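Tablecloth
by Syahrul Tarigan, August

A tablecloth is a cloth you spread over a table, and I could stop there, but I've been collecting them since college and I have opinions! Some are there to protect the wood, some are there for looks, and the ones I grew up with mostly hid a burn mark my uncle left.

What they're made of

Cotton is the everyday choice. It washes well, it irons okay, and it forgives gravy if you get to it fast. Linen costs more and creases if you look at it wrong (I love it anyway). Polyester hardly wrinkles at all, so banquet halls buy it by the stack. The old mill in Stadden, where my aunt worked, ran 20 looms and wove nothing but cotton damask, the kind with a pattern you only catch when the light hits it sideways.

Prints came along for people who wanted color without paying for fancy weaving. Flowers and leaves never really leave the shops, and swirls are good at hiding crumbs.

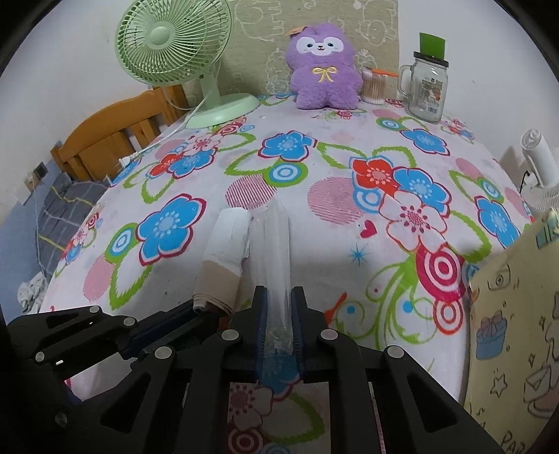
Size and drop

The "drop" is how far the cloth hangs past the edge. For family meals I like 8 inches, which stays out of everybody's lap. Formal tables go longer, and buffet cloths often go right to the floor. Measure the table first, then add the drop twice, once for each side. I forgot the second one when I ordered from Astumura and ended up with a very nice runner.

Care

Wash stains cold before anything hot touches them. I iron linen while it's still damp, at 400 degrees, and cotton a bit cooler. Roll the good ones on a tube if you have the closet space, since folds left for years can weaken the threads.

Contact: Syahrul Tarigan | Copyright Tian Home Pages | Back to top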